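How do I check a family claim in a historical novel when the author says it's all "based on documents"?

Posted by Zane Mets

Hi all, I hope this is the right board. My reading group picked a novel called The Illberg Ledger for September, and I volunteered to lead the talk because my grandmother's people came from that valley. Big mistake, maybe! I'm two thirds of the way in and I've hit a chapter where the miller, who has our exact family name and our exact village, sells out his neighbors to the occupying army for a sack of flour and a horse. The author's note at the back says the book is "built on documents" and then lists precisely none of them.

My great-grandfather was a miller there. I grew up on a completely different story, that he hid people in the grain loft, and my mother is 81 and would be very upset to read this. I don't want to be the person who yells at a novel for being a novel. But the publisher's blurb calls it "the true story of Illberg," and two reviews I found repeat the horse thing as plain fact.

The only solid thing I have is that the book mentions a "file 381" at the regional archive in Trasov. It comes up in dialogue, so it could be made up. I don't read the language well, I can get through a menu and a bus timetable and that's my limit.

We had the first half of the discussion at my place and I chickened out of bringing it up at all. We talked about the love story for two hours and ate.

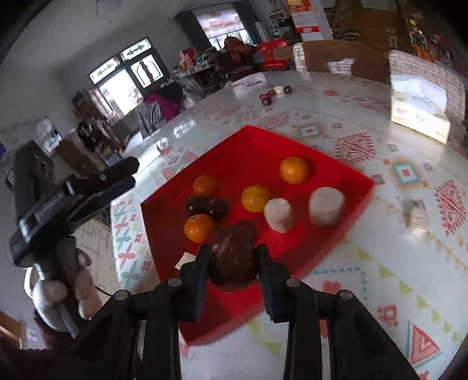

Mandarins and dates on the red tray, book group part one.

Part two is in three weeks, and this time I'd like to say something better than "my grandma told me otherwise." Where do I even start? Is it normal to write to the author? And does "built on documents" mean anything at all, legally or otherwise?

Thanks for reading this far.

Kadri Stankevičius

Hi Zane, I worked in a reading room for years (a small archive, a different country, so take the local details with some salt) and this comes up more than you'd think.

First, "built on documents" is a sales phrase. It can mean the author spent four winters in the stacks, or it can mean they read one newspaper clipping. You can't tell from the note. As for legally, I'm not a lawyer, and it depends a lot on where the book was published, so I'd leave that part alone unless your mother really wants to pursue it.

File 381 is worth a try. Write to the archive, in English if you have to, and keep it short. Give them the village, the family name, the years, and the number, and ask whether a file with that number exists in any collection covering the valley. Numbers usually start over in each collection, so there may be a dozen files called 381. Don't ask them "did my great-grandfather do it." They can't answer that and your letter will go to the bottom of the pile. Ask for the inventory page first. It's normally a page or two, and it tells you what kind of papers you'd be looking at.

If the file does turn out to be an interrogation or a denunciation, please read it slowly and with somebody who knows the period. People said all kinds of things in those rooms about their neighbors. A paper saying the miller took a horse proves that somebody said so. The same goes for your family's story, by the way. Both might be partly right, and I know that isn't much comfort.

And yes, write to the author, care of the publisher. Be polite and ask one question: which source is the flour chapter based on? I've seen novelists send back wonderful long replies with page references. I've also seen them send nothing.

For your group, I'd just read the chapter out loud and then tell them what your grandmother told you. You don't need to have it solved in three weeks.

Murali Raju

it's fiction, they can write what they want. my uncle is in a book and he comes out fatter and he was fine with it

Narayanan Nair

Agree with most of what Kadri said. One thing I'd add is to check whether there was an earlier edition. I read a different novel by a small press where the first printing had a full list of sources and the paperback dropped it to save pages. A library catalog will show you if the page counts don't match.

Also look for a local history booklet, the kind the parish or the school puts out for an anniversary. They're badly typed and often don't have an index, but they love listing who owned the mill and when. If the mill had changed hands by the year in the novel, you've got your answer about the name at least. I found my own grandfather's shop in one of those, under the wrong street.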